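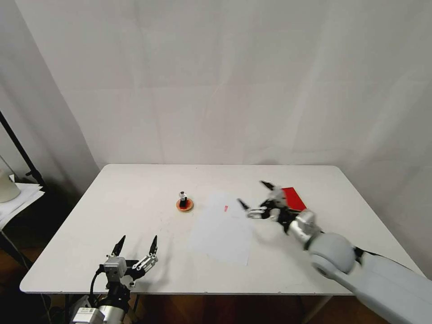
White work table with a sheet of paper and a small orange-red disc on top.

Table Care and Use: Frequently Asked Questions
Parkis Shared Workrooms, Dreltgate building
Last updated 17th June

These questions come up most often from members using the white tables in the Dreltgate workrooms. If yours isn't answered, ask at the front desk or leave a note in the request box by the stairs.

How do I clean the table when I'm done?
Wipe it with a damp cloth and a little dish soap, then go over it again with a dry one. Cloths are in the bin under the sink. Please put used cloths in the bucket and not back in the bin.

There are gray smudges on the top. Did I damage it?
Probably not. Matte white shows every hand mark, and pencil dust spreads easily. Most smudges come off with soap and water. If one doesn't, try a white eraser on it before anything stronger.

Can I use scouring powder or a melamine sponge?
No scouring powder. A melamine sponge is fine for a small spot if you press lightly. It can leave a shiny patch that won't go away, so don't use it over a large area.

What takes off ink?
Rubbing alcohol on a paper towel works on ballpoint and most markers. Dab, wait a minute, then wipe. Red ink is slower than black or blue and may need a second try. Do not use nail polish remover.

Do I have to put something under small metal items or bottles?
Yes. Metal edges leave dark marks on the white surface, and bottles leave rings. A coaster, a disc, a saucer or a piece of cardboard will do. Spare coasters are in the top drawer of the Preltolard cabinet.

Should I put paper down before I start?
For ink, paint, glue or anything greasy, yes. One sheet is enough for small jobs. For larger ones, take a length from the roll and tape it at the corners with the blue tape. Packing tape pulls at the finish.

Where does the paper come from?
Plain white sheets are on the shelf near the door. They are free for covering tables. If you need paper for drawing or printing, buy it at the desk. A pack of 20 sheets is 3 dollars.

Can I cut on the table?
Only on a cutting mat. The tops were replaced in April and we would like to keep them free of knife lines. Mats can be signed out at the desk.

How hot is too hot?
Nothing from a stove, iron or heat gun should go straight on the top. Use one of the cork boards. Glue guns need a board too, even on their stands.

Can I move a table?
Ask first. The tables in the Catacutan room stay where they are. Tables in the other rooms can be moved if two people lift. Don't drag them.

How long can I leave my things out?
You can leave a project on the table for up to 90 minutes while you're out of the room. Put your member card next to it. After that, staff may move your things to the holding shelf.

I left something small behind. Where is it?
Small items go into an envelope marked with the room name and are kept at the desk. Larger ones go on the holding shelf. There were some 700 envelopes in last year's box, so please describe your item as closely as you can, with its color and size.

Who do I tell about a chip or a deep scratch?
Fill in a repair card at the desk and give the room name and which side of the table it's on. Please don't fill or paint over it yourself.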